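Nerkwood Savings Bank

Nerkwood Savings Bank was a mutual savings bank based in the market town of Nerkwood. It took deposits from local households and lent mainly for house purchase and small trade premises. At its largest it had 18 branches. It was absorbed into the Wostside Building Society, and the name is no longer used for new accounts.

Origins

The bank grew out of a penny savings club run from a room above the corn exchange. Members paid in weekly and could draw money out once a month. The club had 412 members when it adopted formal rules and began to pay interest. Its first paid clerk was also its only one for several years, and the ledgers were kept in a safe lent by a firm of auctioneers.

Growth and lending

Branches opened first along the railway line to Wostside and later in the villages to the south. Most were open only on market days. The bank was known for cautious lending – it would not usually advance more than 200 pounds to a new borrower, a limit that stayed in the rules long after house prices had made it meaningless. Loans to shopkeepers were handled separately, through a trade department at head office.
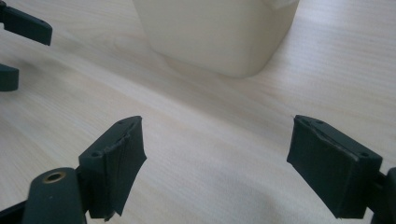 Merger

Talks with Wostside began in February, after two years of falling deposits. Members of both bodies voted in favour. Passbooks were honoured for a further 22 months – holders who did not exchange them had their balances moved to a standard savings account.

Head office

The former head office in Nerkwood has a stone front and a banking hall on the ground floor. It was later let to the accountants Tsuchiya Goda. The night safe beside the main door has been sealed.

See also

Wostside Building Society
Penny banks
Mutual savings banks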